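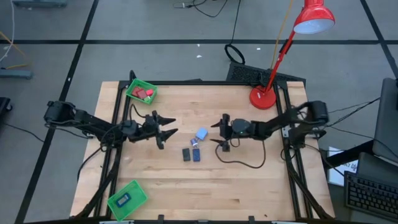

Gripper Fault on the Two-Arm Bench

Brudley workshop gallery - posted 29 March 2019

The sorting bench at Brudley was stopped for 16 days in January after the left arm dropped parts during a long run. These are the notes that went up on the workshop wall, put online for the other sites that run the same Prarka arms.

The job is simple. Small blocks and other little parts are set out on the wooden table between the two arms, and the arms pick them up and put them away in the green baskets.

The run was planned for 1,470 picks. The first drop came at pick 137. The log showed a normal close on the left gripper, so the program carried on and moved an empty hand to the basket. It did this 87 times before the operator hit the stop.

What failed was a connector inside the left wrist. With the arm stretched out toward the middle of the table, the cable pulled on the plug and the position signal froze at its last good value. Folded back, the arm tested fine - that cost us most of the first week.

Dogbe supplied a new cable set with a longer service loop. We fitted it to both arms, although the right one had shown no fault.

The Clatex control software now compares motor current with finger position on every close. If the two disagree, both arms hold where they are and the operator has to clear the fault by hand.

One safety point. During the fault an operator reached in for a dropped block while the right arm was still live. There was no contact and no injury. The rule is now written on the start sheet: both arms off before any hand goes over the table, including for a part that has rolled to the edge.

Spare cable sets are in the second drawer under the parts rack. Sign the sheet if you take one.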